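Custlow Neighborhood Newsletter
Monday, July 19, 2021

Bulky item pickup: what changes this summer

Many of you wrote to us in June with questions about the new pickup of large household items. We called the hauling company Jalo and asked them to explain the rules one more time. We give the answers in this item, so please keep it until the end of the season. 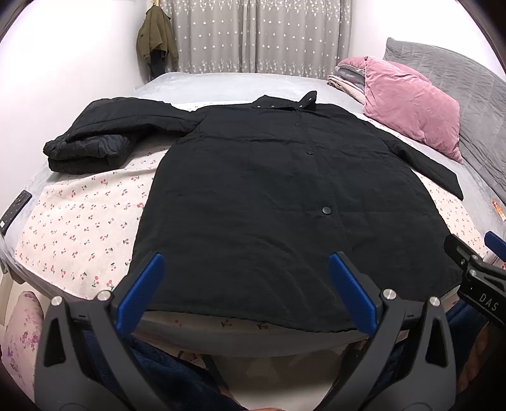
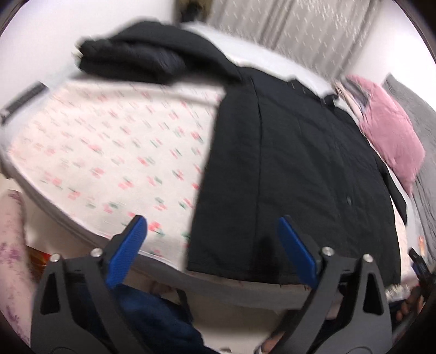
Bedrooms are often the first place to sort.

The pickup is now by appointment only. In the past years you could put an old sofa at the curb in the first week of the month and it would disappear. This is finished. If you leave a large item outside without an appointment, the driver will not take it, and you may receive a letter from the town.

To make an appointment, call Jalo or fill out the form at the Khalaf Street office. You need to say what the items are and how many. Each household can have 2 free pickups in one year. After these the price is $28 for every pickup, and it must be paid before the truck comes.

What they take: furniture, rugs, bicycles, garden chairs, bed frames and mattresses. A mattress must be inside a plastic bag and closed with tape. You can buy the bag in most hardware stores.

What they do not take: paint, tires, car batteries, propane tanks, and anything with broken glass that is not wrapped. Refrigerators are also not accepted on the normal truck. For a refrigerator you must ask for a separate visit, and at the moment the waiting time for it is long.

Clothes and bedding do not belong to the bulky pickup. If they are clean and still good, please bring them to the Flestodar donation center. They accept bags every morning except Sunday, at the side door. They ask us to repeat that pillows are not accepted, also not new ones.

Last year 607 households in our area used the pickup, and Jalo told us that many drivers lost time with items which were blocked by parked cars. Please put your things out the evening before, not earlier, and leave enough space for two persons to walk around them. Do not put them on the grass of your neighbor.

If you live in an apartment building, ask your building manager first. Some buildings have their own contract and then the rules are different.

The form is also available in Spanish and Portuguese.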